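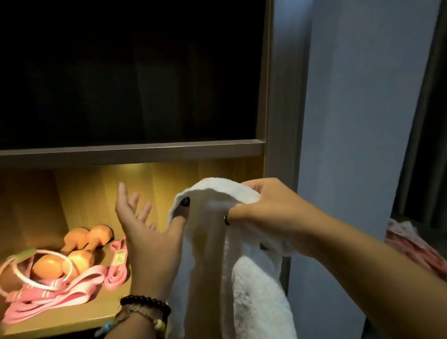 Orange dumbbells, pink straps, mood lighting.

The gym in the wardrobe

I have paid more rent for apartments with worse lighting than my dumbbells enjoy. The little light strip came from Zestico, 19 dollars, and I put it up in November on the theory that I would exercise more if the equipment looked inviting. It does look inviting. So does a bakery window, and I walk past those too.

Magazines want us to have a home gym. I say a shelf near the floor is plenty, and the upper shelf can stay dark. Anything bigger starts collecting coats - ask anyone in Ollonau with a treadmill.

My one rule is that everything goes back by hand, every time, even the soft stuff that never folds the same way twice. 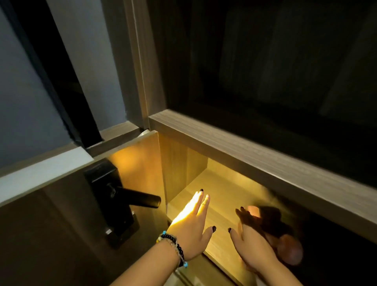 What the shelf is for

Putting things away is at least 2 minutes of bending. I count it as a workout.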